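Washing printed basketball kit, what temperature?

Posted in Laundry and Household
Jun 8, 2021

bianca_s
My lad plays for Treltmont juniors and I've ended up doing the kit for half the team. It's red with black numbers edged in white. 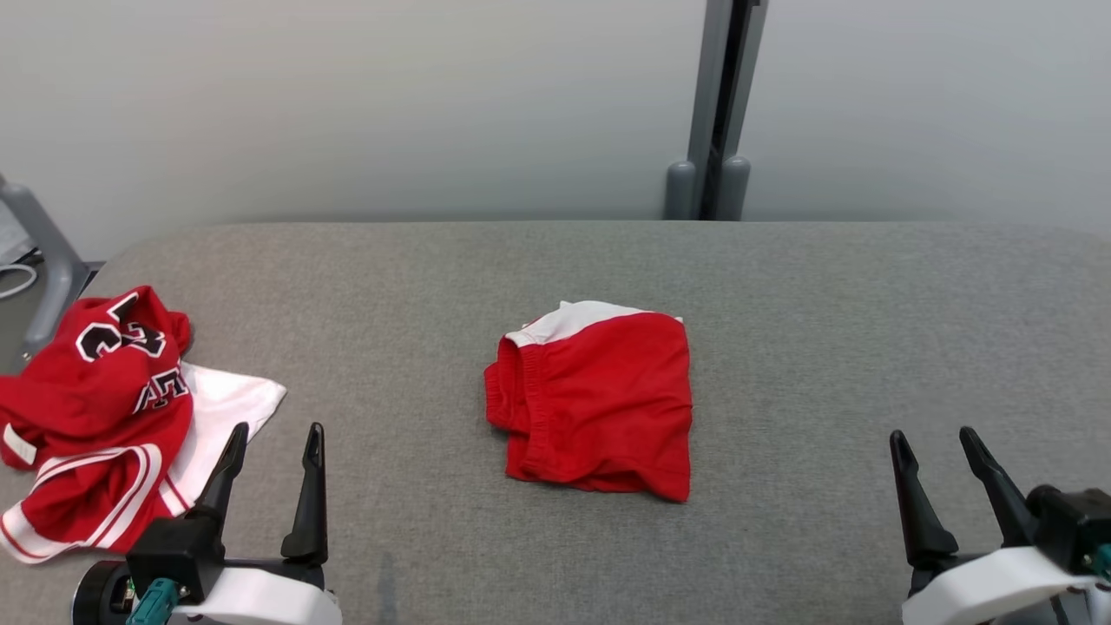
The club says 30 and no tumble dryer. My mother-in-law says 40 or it never gets clean. Last November I did a set at 40 and the numbers on two shirts started to crack. Which is it?

Sorin M
30, inside out, short spin. The cracking is more likely the dryer than the wash. Did you use one?

bianca_s
Only for 20 minutes, on low.

Sorin M
That'll do it.

safta_c
Disagree with 30. I did kit for Javirov for 10 years and at 30 the armpits smell again as soon as they warm up. 40 with a non-bio liquid. Never had a print go, and we had the cheap ones.

Emanuel V.
Depends on the print. Sewn on numbers will take 40 all day. Heat pressed ones won't. Check the back of the number from the inside.

bianca_s
Just looked, no stitching at all. So pressed I suppose.

Emanuel V.
Then 30. Soak first in cold water with a cup of white vinegar for nearly 90 minutes, that sorts the smell.

safta_c
Vinegar is bad for the rubber seals in the machine.

Emanuel V.
It's in a bucket, Safta.

safta_c
Fair enough. Still say 40.

Sorin M
Also keep the reds away from anything white for the first 5 washes or so. And no softener, it stops the fabric drying properly.

bianca_s
Thanks all. Will try the bucket on the spare shirt first. Does it matter if it's malt vinegar, that's all I've got in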